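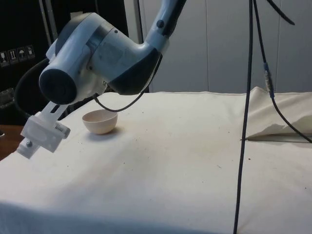
La présente section décrit la mise en place, le réglage et l'entretien courant du revêtement textile Dernex sur les plans de travail des ateliers Josport. Elle s'adresse au personnel chargé de l'équipement des postes et remplace la section correspondante de l'édition de mars. Le revêtement est destiné aux surfaces horizontales sur lesquelles sont posées ou manipulées des pièces sensibles aux rayures. Lorsqu'un tissu couvre le plan et que des éléments rigides descendent jusqu'à son voisinage immédiat, il convient de vérifier que la toile reste plane et qu'aucun pli ne se forme à l'aplomb de ces éléments. Les consignes relatives aux parois verticales et aux tiroirs figurent dans la notice Tament.

## 4.1 Contenu du colis

- une toile Dernex, livrée roulée, face utile vers l'intérieur ;
- une sous-couche antidérapante Dagdag ;
- 38 pinces de bordure ;
- 3 lests d'angle (le quatrième angle reste libre pour permettre la reprise de tension) ;
- un gabarit de découpe en carton.

La référence de la toile est imprimée sur la lisière. Pour le format long, elle comporte le nombre 2 085, qui correspond à la longueur utile en millimètres. Toute toile dont la lisière a été coupée avant relevé de la référence ne pourra faire l'objet d'un échange.

## 4.2 Préparation du plan

1. Dégager le plan de travail et dépoussiérer la surface au chiffon sec.
2. Dégraisser avec une solution savonneuse neutre, puis rincer.
3. Laisser sécher complètement. La sous-couche n'adhère pas sur une surface humide.
4. Contrôler les chants à la main gantée. Les éclats et les têtes de vis saillantes doivent être repris avant la pose.
5. Dérouler la toile face utile vers le haut et la laisser reposer à plat pendant une nuit.

> **Attention** – Ne pas utiliser d'alcool ni de solvant sur les plans vernis. Ces produits ternissent le vernis et peuvent provoquer le décollement de la sous-couche.

## 4.3 Pose de la toile

1. Étendre la sous-couche Dagdag en laissant un retrait de deux centimètres sur tout le pourtour.
2. Présenter la toile, lisière imprimée du côté de l'opérateur.
3. Placer le premier lest à l'angle arrière gauche, le deuxième à l'angle arrière droit.
4. Tirer la toile vers l'avant, sans forcer, puis placer le troisième lest à l'angle avant gauche.
5. Lisser du centre vers les bords, avec le plat de la main.
6. Rabattre la bordure et fixer les pinces en commençant par le milieu de chaque côté.
7. Reprendre la tension à l'angle libre, puis fixer les dernières pinces.

Les pinces se posent par pression. Si une pince résiste, la retirer et vérifier l'épaisseur du rabat : la toile ne doit pas être pliée plus d'une fois.

**Remarque** – Sur un plan équipé d'un appareil fixe, utiliser le gabarit pour reporter l'emprise du socle avant toute découpe. La découpe s'effectue sur une table séparée, à la lame neuve. Le bord coupé est ensuite ourlé ou bordé au ruban fourni par le magasin.

## 4.4 Contrôle après pose

Passer la main sur l'ensemble de la surface. La toile est correctement tendue lorsqu'elle ne se soulève pas entre deux pinces et ne se déplace pas sous une poussée latérale modérée. Un léger relief le long de la lisière est admis.

En cas de pli persistant, déposer les pinces du côté concerné, lisser à nouveau et reposer. Le repassage en place est interdit – la sous-couche ne supporte pas la chaleur du fer.

## 4.5 Entretien

- Aspirer la toile à chaque fin de poste, embout plat, puissance réduite.
- Traiter les taches dès leur apparition, par tamponnement à l'eau claire.
- Laver à 30 °C, sans assouplissant. Sécher à plat.
- Remplacer la sous-couche lorsqu'elle se délite ou laisse un dépôt sur le plan.

Chaque lavage est inscrit sur la fiche 367, conservée avec le dossier du poste. Les demandes de dérogation, notamment pour les plans de forme irrégulière, sont adressées à Noreen Ní Bhriain, service Équipement, accompagnées d'un croquis coté et de la référence de la toile.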